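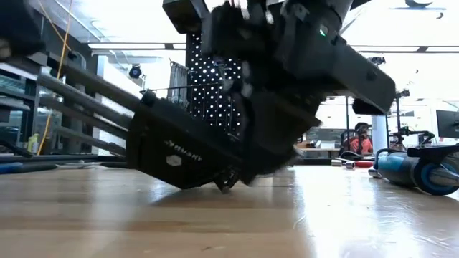

I finally tried the finish question out on a real table, so this is my report to the list, as promised to Hermine. The short version is that glossy on a surface you plan to drop tools on is asking for it. Mine is planks, tan ones and darker brown ones side by side, and from straight on it looks lovely! But get a light on it and the glare brings up every fine scratch, plus those wrinkly marks in the finish that I swear I never noticed while I was eating breakfast over it. The black tool marked what looks like HUSKY hangs over so close to the wood that I wince, and the little silver sockets along the back are no kinder, because the things roll. I knew all this. I sorted the whole tool drawer on it anyway.

So, the sorting. I had one drawer for everything, and by everything I mean hex keys, sockets, screwdrivers, a tape measure that no longer goes back in, birthday candles. Every time a chair leg came loose I'd dump the lot out on the table, find the one thing, and sweep the rest back in with my arm. Selina watched me do this in November and didn't say a word, which was worse than if she had.

What I have now is three shallow trays. Sockets in one, anything with a handle in another, and keys and bits and loose ends in the last. I cut up an old place mat for liners (cork on one side, a bit stained, who cares) and the sockets stay put when the drawer slams. I did try standing them on end the way Kilian does his, and it's neat as a pin until you open the drawer in a hurry. Maybe his drawer runs smoother than mine.

Now to Rupert's message, which I've been meaning to get to:

Rupert Thaler wrote on Dec 25, 2018:
> Merry Christmas all. I was given a set of screwdrivers and
> sockets this morning and have nowhere to put them. The
> garage is out, it's damp and everything I leave there goes
> orange. Would you keep them in the kitchen? My other
> question is about the table. I always end up working on it
> and the varnish is suffering. Do I sand it all back and use
> something tougher, or just put a cloth down and live with
> it? I'd like to keep the shine if I can.
>
> Also does anyone still have the plans for the Urncombe
> bench? Mine got wet.
>
> Rupert

Kitchen, yes, absolutely. Mine have been in the kitchen for 7 years and the only trouble is people using the big screwdriver to open paint. Lowest drawer if you can spare it, the weight is no joke once it's all in there, and I've already had the bottom out of one drawer.

As for the table, I wouldn't sand. Sanding the whole top for the sake of a few scratches you only see at an angle sounds like a miserable weekend, and then you'd be scared to put a cup on it. Go with the cloth, but a thick one! A folded bath towel is what I use when I remember. It stops things rolling too, and you can pick it up by the corners at the end and shake the screws out into a bowl. A thin tablecloth is useless, by the way, it slides and takes the tools with it.

If you really do want a new finish, Remo did his in satin last spring and he's happy with it, but he lost the shine, so maybe ask him before you go buying anything. I'm leaving mine glossy for now. I like it in the evenings with the lamp off.

I've got the Urncombe plans somewhere, the paper ones. Page 3 has coffee on it but the measurements are all readable. Send me your address off list and I'll copy them for you.

Does anyone have a spare shallow tray, by the way? The candles still need a home.

Jeleck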